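Medve has raised another 300 million to put driverless vans on the road, and I have now read the announcement twice so that you lot don't have to.

The vans don't drive in Zelberg yet. They drive in a business park outside Zelberg, on a loop, past a pond. I've been round it. Lovely pond.

Remember when this was going to be taxis? Two years ago Etelka Kiss stood on a stage and told us we'd all be selling our cars. The word "passenger" doesn't appear in this week's announcement. The word "parcel" does, a lot.

You can see the appeal. A parcel doesn't get carsick, doesn't leave reviews and doesn't ring the police when the van sits at a green light for four minutes having a think.

Top speed is about 30 mph, described as "right-sized for the neighbourhood". My milkman was right-sized for the neighbourhood and he did eggs as well.

Meanwhile Plumham, who had the better software if you ask me, are down to one floor and a website that says "exciting news soon". It has said that since February.

Vilmos Vass left Plumham for Medve in the spring and took half the mapping team with him. Both firms called this amicable. Both firms' lawyers have been very busy being amicable.

What bothers me is the last bit, from kerb to front door. The van pulls up, texts you, and you go out in your slippers to fetch your own shopping. They're calling that delivery.
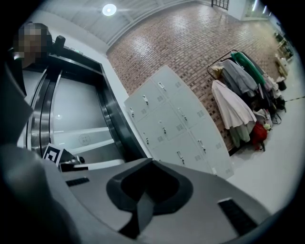
And if you live on the fourth floor, or you're 80, or it's chucking it down, the van waits five minutes and then goes home with your dinner. I asked what happens to the dinner. They're getting back to me.

Grernidmont council has signed up for a trial all the same. Part of the old town there was laid out in 1696, for carts, and the bin lorry still has to reverse down most of it – so best of luck to the van.

Anyway, I've put my name down for a test delivery. I ordered eggs.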